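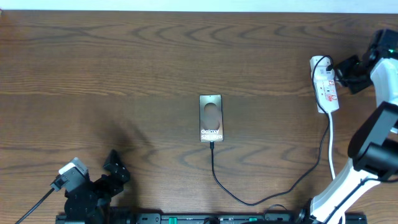
Une boîte de téléphone et un câble noir, sur une table en bois.

Comment une chanson arrive-t-elle en tête du classement ?

Tu as sûrement déjà entendu un animateur annoncer, tout content, que telle chanson est « numéro un cette semaine ». Mais numéro un de quoi, et qui l'a décidé ? Installe-toi bien, je vais te raconter ça tranquillement.

Un classement, c'est une grande liste de chansons rangées de la plus écoutée à la moins écoutée. Autrefois, on regardait surtout combien de disques les magasins avaient vendus. Aujourd'hui, selon les pays, on additionne les disques, les téléchargements, les écoutes sur Internet et parfois les passages à la radio.

Prenons le groupe Dadum, avec Hefin Morgan au chant et Emrys Lloyd à la guitare. Leur chanson s'appelle « Iglesias » (oui, comme la ville de Sardaigne !). La première semaine, 375 personnes achètent le disque, et « Iglesias » entre à la 64e place. C'est déjà très joli, tu sais. Puis une radio la passe le lundi matin, les gens la fredonnent en allant au travail, ils en parlent à leurs cousins – et la semaine suivante, on en vend 600. Voilà la chanson à la 7e place !

Est-ce qu'elle montera encore ? Cela dépend aussi des autres. Si une chanteuse très connue sort un nouveau titre le même jour, « Iglesias » peut reculer, même en se vendant mieux qu'avant. C'est un peu comme une course où de nouveaux coureurs arrivent sans arrêt.

Et puis il y a les chansons patientes, que j'aime beaucoup. Elles ne sont jamais premières, mais elles restent dans la liste pendant des mois et des mois – on les entend au printemps, et elles sont encore là quand on ressort les bonnets.

Clasa – le coin musique des enfants | Nous écrire | Tous droits réservés | Haut de page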